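Ticket: Seminar recording, no audio after minute 14
Status: open, waiting on reporter
Opened by: Vusumuzi Cele
Assigned: Tae-yang Byun

April 6, 2025 – V. Cele
Recording of the Le Roux lecture (parish registers and the Husmont archive) is up on Skuvbridge but sound dies at 14 min. Picture carries on fine to the end. Discussion is the part people want, speaker took questions on the baptism lists and none of it is audible. Tried two browsers, same thing. Also the handout PDF gives a 200 page limit error when I try to atach it.

T. Byun
Looking. Did you upload the file straight off the Kemley recorder or was it converted first?

V. Cele
Converted. Original still on the card I think. 1,461 MB.

T. Byun
OK, don't wipe the card. Converter on the seminar room laptop is an old version, we had the same drop-out in December with the church history workshop. It switches audio track when the second mic comes on. So the discussion is probably on track 2 – not lost. 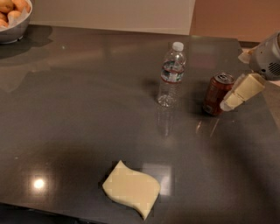
Attachment 1: rolls on the table

V. Cele
Card found. Played it on the recorder with headphones, questions are there. Quiet but there. How do I get both tracks into one file?

T. Byun
Steps:
Copy original to the shared drive, folder "seminar raw".
Open in the converter, Audio tab, tick "mix all tracks". Default is "first only".
Raise track 2 by 40 percent.
Export, then use Replace on Skuvbridge, not New upload, or the link in the newsletter breaks.

For the handout: split it. Transcribed letters in one PDF, catalog of the registers in the other. Limit is per file.

V. Cele
Handout split, both parts went up. Thanks. Export runing now, slow.

V. Cele
Export done. Sound goes all the way through but there's an echo when the chair repeats a question. Can live with it?

T. Byun
Try track 1 muted from the start of the discussion. Send me the time it starts and I'll do it from the raw copy. Leaving this open till then.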